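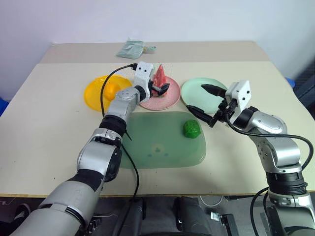 Color plates and green tray on the sorting table, play food part way out.

Simirbridge Play Kitchen and Color Sorting Corner
Progress report to the Leruro fund, 8th August

Short one this time, sorry. Full accounts come with the final report.

Where we are

Table is in. Plates are in. Play food mostly in. Corner has been open for sorting sessions since May, mornings only so far. Afternoons start when the second shelf unit is up, see below.

Spent to date: $3861. That covers the tabletop, the plates and trays, the play food and the first shelf unit. Rug not bought yet. Still inside the amount you approved, no change asked for.

The plates

We went with plain plates in solid colors in the end, no pictures or patterns. The ones we borrowed for the trial had cartoon animals on them and the kids talked about the animals, fair enough, but the food went everywhere. On the plain ones a child can see pretty fast what color goes where. Yellow, pink, mint and the green tray get used the most.

The see-through green tray is bigger than the plates and was bought as a serving tray. Ended up as the green "plate" by accident. Kids like that more fits on it. One problem, mint and green get mixed up all the time, and a few parents have asked if that's on purpose. It wasnt, but we are keeping both. Younger ones sort with yellow and pink only, mint comes out later once they have the idea.

The food

Ordered 20 pieces, got 15. Supplier (Hurklow) says the rest is on backorder and has said so twice now. Missing ones are mostly purple and brown, so the eggplant and the bread, which means no bread for the sandwich game. We are chasing. If nothing comes by the end of the month we'll ask for the money back and buy elsewhere.

What did come is good. Nice and chunky, wipes clean. The watermelon slice is the favorite by a mile. It goes on the pink plate most of the time, there being no red one, and that started a long argument in one session about whether pink is "baby red". We let it run. Red plate is now on the wish list anyway.
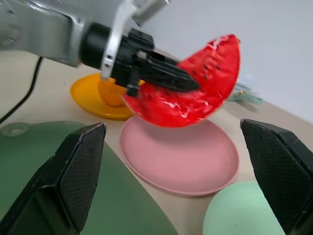
Watermelon slice over the pink plate, orange on the yellow one to the left.

The orange is another one with no plate of its own. Same fix, nearest color. Some kids put it with yellow, some with the watermelon because "both are juicy". Both fine by us. The session sheet now says "nearest color or tell us why" and the telling us why part is where most of the talking happens, which was the point of the application if you remember.

Sessions

Nine sessions run so far, one canceled (heating engineer in the room). Small groups, same routine each time. Plates out first, then food tipped onto the green tray, then sort, then pretend lunch, then everything back in the tub. Tidying up takes longer than planned. We now stop the sorting early and treat packing away as part of the game, calling out a color and everyone finds it. Works ok. Louder than we would like.

We use the Lu picture cards for the pretend lunch part. They came with the earlier grant so no cost here. Some corners are getting chewed, will laminate.

Problems

- Missing food, as above.
- Second shelf unit came with the wrong brackets. Replacements are on order, no date yet.
- Plates slide a bit when two kids reach over at the same time. Trying a non slip mat under them, jury still out.
- Storage. The tub is too deep and the small pieces sink to the bottom. Want a shallower one.

Next

Get the shelf up. Open afternoons. Buy rug and the shallow tub, both already in the budget. Add red and orange plates if the money stretches, we think it will but want to see the Hurklow refund settled first. Write a one page guide to the sorting game so other groups in Simirbridge can borrow the set and run it themselfs.

Receipts are scanned and in the shared folder, under equipment. The one for the trays is faint, ask and we'll get a copy from the store.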